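Packing room at Tulton is getting an arm, what changed for your people?

Forum: Small Shops and Warehouses > Automation

radbenes
Posted October 14, 2024

I run days in the packing room at Tulton. Small goods, mostly things in wrapped packets that get picked out of drawers and put in with an order. We have 39 people across both shifts. Management has been trying out a robot arm on the drawer work since January and wants it on the floor next year.

What I'd like to hear from people who have been through it is what it did to the jobs. I can get the sales talk elsewhere. Right now one of our packers opens a drawer, takes the packet, shuts it and moves on, 300 times on a busy shift. Wrists are the main complaint.
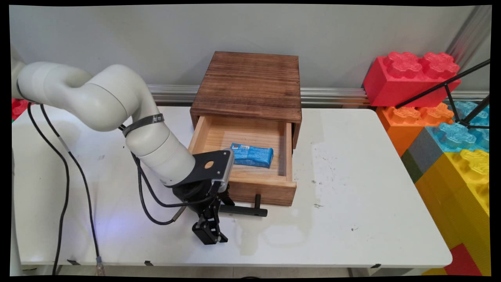
My worry is the break-in period. The packers have been told no jobs will be cut, but they have also been told that before, with the label line.

ulla_b
We went through this at Zidis. Nobody was let go. Four people did change jobs though, and two of them didn't want to. They went from packing to what was called cell attendant, meaning you fill drawers and clear stops. Same pay. One of them liked it and one asked to go back to the hand line inside a month.

Get the job description in writing before it goes in. Ours came after.

FiifiA
Maintenance side. Drawers are harder than people expect. A person feels it when a drawer sticks and gives it a wiggle. An arm pulls where it was told to pull, and if the box has shifted you get a stop. Ask who clears the stops and whether they get trained for it. At my place it was 122 stops in the first month and the packers were doing it with no training at all.

radbenes
Thanks. Was that on top of their normal count?

FiifiA
Yes. The count stayed at 135 orders a shift. That caused more bad feeling than the arm did.

koubek_o
I'll disagree a bit with the tone here. I packed by hand for eleven years at Vávra and my hands are bad now. If an arm had taken the drawers I would have been glad of it. People talk about keeping the job the same as if the job was good.

ulla_b
I don't think anyone said it was good. I said ask people first.

koubek_o
Fair, but asking can drag on for a year, and the wrists don't get better while you wait.

danica_s
Shift lead at the Cesov site. We dropped the hand count for the whole first quarter and let packers rotate through the cell, two hours each. Some hated it and were allowed to skip. It cost us output and the office complained every week. I would still do it that way again.

radbenes
Rotation is something I can bring up. The count will be a fight. I'll ask for the job description first and post what they give me.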